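### 4.2 Laundry Tasks in Occupied Homes

Folding remains the household chore on which current systems fall furthest behind people. The Wallelstead set contains 3,025 demonstrations recorded in 25 homes with hand-held grippers. Garments were handled on the surfaces residents normally use, and bedspreads were left in place.

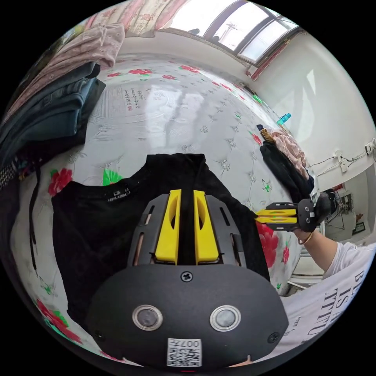 **Figure 6.** Shirt folding in a bedroom. A black T-shirt lies flat on a quilted, flower-patterned bedspread, with two yellow-fingered grippers in use.

### 4.3 Remaining Errors

Policies trained on the full set completed the first sleeve fold reliably but often lost the hem on the second. Hsieh and Zamudio reported the same weakness on shop-floor towel sorting. We therefore do not consider unattended folding ready for home use.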